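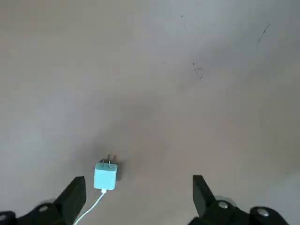 I never turn anything off at the wall, why would I, it is only a few cents, one tenant wrote on our survey form, and this sentence became the starting point for the project.

# Standby Electricity in a Student Residence

Term project, Building Energy course
Submitted 2022-10-12

## 1. Introduction

Small devices continue to take electricity when they are not in use. Televisions, game consoles, printers and phone chargers are well-known cases. For one household the cost is low, and people do not think much of it. In a student residence the situation is different, as the rent includes the electricity and the tenant never sees the bill.

The object of our study is Parnura House, an older residence at walking distance from the campus. It has rooms for up to 70 tenants, with a shared kitchen and a laundry in the basement. We wanted to answer two questions:

1. How much electricity do the private rooms consume in standby?
2. Does a simple change of habit reduce it in a way that can be measured?

We did not include the kitchens. The fridges there run all day and would hide the small loads in which we were interested.

## 2. Method

We asked all tenants to participate by a notice in the lobby and by a letter under the door. In the end 27 rooms took part. Each room received one Nidex plug-in meter and one Ovitum power bar with a switch. The desk equipment was connected through the meter, and the tenant used the room as usual for the first half of May. For the second half of the month, we asked the tenant to switch off the power bar before sleeping and when leaving for class.

The meters have no wireless connection. We read them from the display and wrote the values in a notebook, then copied them to a spreadsheet in the evening. After removing obvious copying mistakes (mostly a wrong position of the decimal point), the analysis uses 4,000 readings.

One difficulty was the router. Four tenants had their own router on the desk and did not want to lose the connection at night. We let them plug it in outside of the power bar, so it does not appear in our results.

## 3. Results

The devices with the highest standby load were not the ones the tenants expected. In the survey, most people named the phone charger first. In our measurements a charger without a phone was usually too low for the meter to show anything. The old stereo systems and the desktop computers with speakers were much more important, and one inkjet printer used almost the same power asleep as awake.

| Device type | Tenants' guess | Our measurement |
|---|---|---|
| Phone charger, no phone | high | not readable |
| Desktop computer and speakers | medium | high |
| Stereo system | low | high |
| Inkjet printer | low | medium to high |
| Game console | high | medium |

In the second half of the month the night consumption fell in nearly all rooms. If the same behaviour continued for a full year in the participating rooms, the saving would be 932 kWh. The calculation assumes that every room is occupied for the whole year — this is not quite true in summer.

Two rooms went up instead of down. In one of them the tenant had bought a small fan during the warm week, and connected it to the same bar.

## 4. Discussion

The saving is real but modest. We think the building manager, Kaewmanee Property, could get a similar result with less effort by supplying power bars in all rooms at the start of the lease. The switch must be easy to reach. Several tenants told us that their bar was lying behind the bed or the desk, and after some days they stopped bending down for it.

The participants were volunteers and probably more interested in energy than their neighbours. Also, they knew that we would come to read the meter. We cannot separate this effect from the effect of the power bar, and a control group would be needed for it. Our plan had one, but there were not enough meters available from the department.

Another weak point is the resolution of the meter. Loads under one watt are displayed as zero, so the chargers are certainly underestimated. Even so, they would not change the order in the table.

## 5. Further work

We would like to repeat the measurement in January, when the tenants spend more time in their rooms and some use electric heaters. The notebook and the spreadsheet are kept in the course folder for the next group. Column F still contains the values before correction.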